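Drawer runners squeaking after varnishing, what lubricant?

Stevens
I have a pine chest, 105 cm tall, four drawers on plain wood runners. I varnished the whole thing in February, runners included, and the drawers have stuck ever since. They squeal on the way out and need two hands to close. I have tried furniture polish on the sides and it lasted a day. Is there a proper lubricant for this or do I have to strip the varnish off the runners?

Ketidville
Strip it. Varnish on varnish grips, and polish only makes it tacky. Take the drawers out and number them underneath in pencil. Scrape the runners and the bottom edges of the drawer sides back to bare wood, then finish with 240 grit. Rub a plain white candle along both surfaces, hard enough to leave a visible film, and work the drawer in and out 15 times. Do not use oil. It soaks in, swells the grain and collects dust. 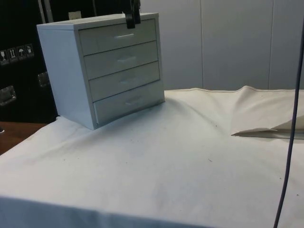 Wax also shows you where the drawer is still rubbing. Run it for a week, pull it out and look for shiny patches, and take those down with a block plane, a shaving at a time. Check how each front sits when shut as well. On the small white chest the bottom drawer looks slightly out compared with the one above, and there is a dark line down its left edge. On a chest like yours I would check the back stop and that runner before planing anything.

Branside
Candle works. I used Sorkex dry spray on mine, 40 ml can, no scraping, fine so far — but mine were never varnished so it may not help you.

Contact us | Copyright June 2026 | Back to top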